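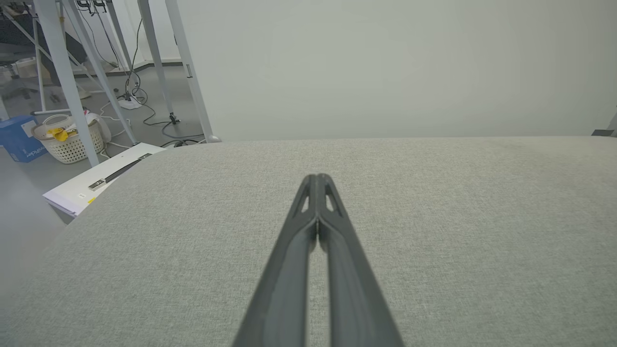
By Krisztina Magyar

Friday, November 14, 2025 - People keep asking me if a machine can do their laundry yet. Short answer from all of us at Kova: sort of, and slowly!

Our Ratness project has now logged 1,000 tries at handling clothes, and today we're putting the results out for anyone to read. Flat towels went pretty well. Anything with sleeves, a thick seam or a stray thread is still a headache. 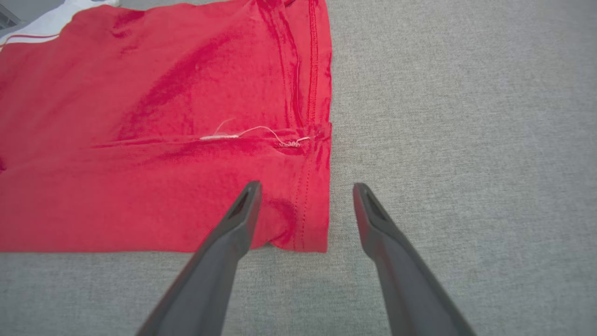 And I do mean a headache - a shirt I'd fold in seconds (while on the phone) took our best setup around 12 minutes, and 167 of the tries had to be stopped by hand. So no, I wouldn't toss your laundry basket just yet. Our friends at Bramov start their own round of tests in December, and I can't wait to compare notes.

Press contact: Krisztina Magyar, Kova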